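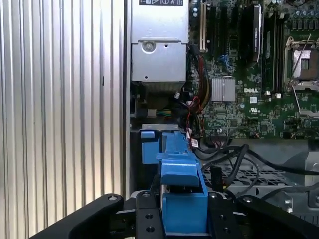
OK, I finally read the whole Kaltbridge district report on music and theater in its schools, all 58 pages, and I have thoughts. A lot of thoughts! Thread.

First, the fact that it exists is great. The last time the district wrote down who teaches what, my oldest was in second grade. She drives now.

They surveyed 497 families and sat in on classes at 26 schools. They went to the classes! I've read so many of these where somebody emails a form to the principals and calls it a day.

The part I keep going back to is page 31, on instruments. Kids who could take one home over the summer were much more likely to sign up again in the fall. The school at Omeo started letting them go home in July and the band teacher there had to add a second beginner section.

A second beginner section. For low brass. I read that out loud in my kitchen.

Theater gets four pages and I wanted forty. But they're good pages — there's a bit on stage crew that made me so happy. Kids who would never audition for anything are running light boards and building sets, and the report counts that as arts learning. Yes! Please keep counting it!

Now the part that worries me. Eight elementary schools have no music teacher of their own. They share, and the sharing is rough. One teacher told the survey team she sees each class every third week and spends the first ten minutes relearning names.

Shout-out to Tirta Ngui, who wrote the chapter on choir. It's the only chapter that quotes students at length, and you can tell she let them ramble. A sixth grader explaining why altos have the harder job is worth the download all by itself.

Someone asked me about Pilora, the after-school program. It's in the appendix, page 52. Short version: kids love it, the bus is a problem. The late bus doesn't go past Oei Street, so if you live north of there you need a ride home.

What I'd like to see next time: dance. It gets one paragraph, and it's mostly about flooring. I know there are kids dancing in this district because I have picked up several of them in my minivan.

The school board takes comments on the report until 25th October. Two sentences is fine. Mine ran long, obviously.

If you played something in school and still have the instrument in a closet, tell me what it is. Clarinet here — and yes, I got it out last night.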